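리튬-황 전지의 자가 방전에 대한 분리막 코팅의 영향
학생 프로젝트 보고서

작성자: Dimas Gunawan
지도: Bonsu 에너지 재료 실습실

1. 연구의 배경

리튬-황 전지는 양극에 황을 사용하는 이차 전지입니다. 황은 값이 싸고 이론 용량이 크기 때문에 많은 연구자가 관심을 가지고 있습니다. 그러나 방전 중에 생기는 긴 사슬의 리튬 폴리설파이드가 에테르계 전해질에 잘 녹는다는 문제가 있습니다. 녹은 폴리설파이드는 분리막을 통과하여 음극으로 이동하고, 리튬 금속과 반응하여 짧은 사슬로 바뀐 다음 다시 양극으로 돌아옵니다. 이것을 셔틀 현상이라고 부릅니다.

셔틀 현상은 충전 효율을 낮추고, 전지를 사용하지 않고 보관할 때에도 용량을 감소시킵니다. 저는 두 번째 경우, 즉 자가 방전에 대하여 조사하였습니다. 수명 시험에 관한 논문은 쉽게 찾을 수 있었지만, 코팅한 분리막의 보관 시험을 자세히 쓴 자료는 제가 읽은 범위 안에서는 적었습니다.

2. 재료와 전지의 제작

양극은 황과 다공성 탄소를 섞어 열처리한 분말로 만들었습니다. 분말, 도전재, 바인더를 NMP에 분산하여 슬러리를 만들고 알루미늄 집전체에 도포하였습니다. 건조는 진공 오븐에서 밤새 하였고, 온도는 황이 승화하지 않도록 낮게 유지하였습니다.

분리막은 폴리프로필렌 제품을 사용하였습니다. 비교를 위하여 두 종류를 준비하였습니다. 하나는 그대로 사용한 분리막이고, 다른 하나는 한쪽 면에 탄소 층을 코팅한 분리막입니다. 탄소 분말은 Sukance에서 받은 시료입니다. 코팅한 면은 항상 양극을 향하도록 조립하였습니다.

전해질은 DOL과 DME를 같은 부피로 섞은 용매에 LiTFSI를 녹이고 질산리튬을 소량 첨가한 것입니다. 모든 코인 셀은 아르곤 글러브 박스 안에서 조립하였습니다. 처음에 만든 셀 가운데 일부는 전해질의 양이 일정하지 않아서 결과에서 제외하였습니다. 이후에는 마이크로피펫을 사용하였고, 셀 사이의 차이가 작아졌습니다.

3. 측정 방법

셀은 먼저 낮은 전류로 활성화하였습니다. 그 후 완전히 충전하고 개방 회로 상태로 31일 동안 보관하였습니다. 보관 중의 전압은 Fitavgate 충방전기로 기록하였습니다. 보관이 끝난 다음 같은 전류로 방전하여 남은 용량을 구하였습니다. 보관 온도는 실온이었는데, 7월에는 오후 3시쯤 실험실의 온도가 올라가는 날이 있었으므로 셀을 항온조로 옮겼습니다. 이 점은 데이터를 해석할 때 주의해야 합니다. 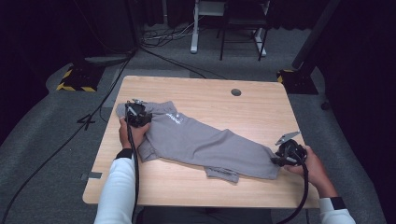 코팅 층이 폴리설파이드의 이동을 완전히 막을 수 있습니까?
완전히 막지는 못합니다. 탄소 층은 폴리설파이드를 흡착하고 이동을 늦추지만, 용해된 화학종은 농도 차이에 의하여 계속 확산합니다. 따라서 보관 시간이 길어지면 코팅한 셀에서도 용량 손실이 나타납니다.

4. 결과

보관 전의 방전 용량은 활물질인 황의 질량을 기준으로 계산하였습니다. 코팅하지 않은 셀은 보관 후에 용량이 509 mAh/g까지 감소하였습니다. 코팅한 셀은 이 값보다 높은 용량을 유지하였고, 높은 전압 쪽의 방전 평탄부도 더 길게 남아 있었습니다. 이 평탄부는 긴 사슬의 폴리설파이드가 환원되는 구간이므로, 보관 중에 그 화학종이 덜 소모되었다고 생각합니다.

개방 회로 전압은 두 종류의 셀에서 모두 내려갔습니다. 코팅하지 않은 셀의 전압은 초기에 빠르게 내려간 다음 낮은 평탄부의 전압에 가까워졌습니다. 코팅한 셀은 같은 값에 도달하지 않았습니다.

임피던스 측정에서는 조금 예상하지 못한 결과가 있었습니다. 코팅한 셀의 초기 저항이 더 클 것이라고 생각하였으나, 전하 이동 저항은 오히려 작았습니다. 탄소 층이 위쪽 집전체와 같은 역할을 하였을 가능성이 있습니다. 다만 저는 층의 두께를 한 가지만 시험하였으므로 이것을 확실하게 말할 수 없습니다.

5. 한계와 앞으로의 계획

질산리튬은 리튬 표면에 보호막을 만들기 때문에 그 자체로 자가 방전을 줄입니다. 이번 실험에서는 모든 셀에 같은 양을 넣었으며, 첨가제가 없는 조건과 비교하지 못하였습니다. 코팅만의 효과를 알기 위해서는 이 비교가 꼭 필요합니다.

또한 황의 로딩이 낮은 전극만 사용하였습니다. 실제 전지에서는 로딩이 높고 전해질이 적어야 하므로 폴리설파이드의 농도가 훨씬 높아집니다. 다음 학기에는 Wedstead 연구동의 자외선-가시광 분광기를 빌려서, H형 셀 안에서 폴리설파이드가 분리막을 통과하는 속도를 직접 측정할 계획입니다. 코팅 두께도 세 가지로 나누어 시험하려고 합니다.

부록. 계산에 대한 메모

용량 유지율은 보관 후의 방전 용량을 보관 전의 방전 용량으로 나누고 100을 곱한 값입니다. 보관 후 다시 충전하여 얻은 용량은 따로 기록하였으며, 이 값은 자가 방전의 계산에 포함하지 않았습니다.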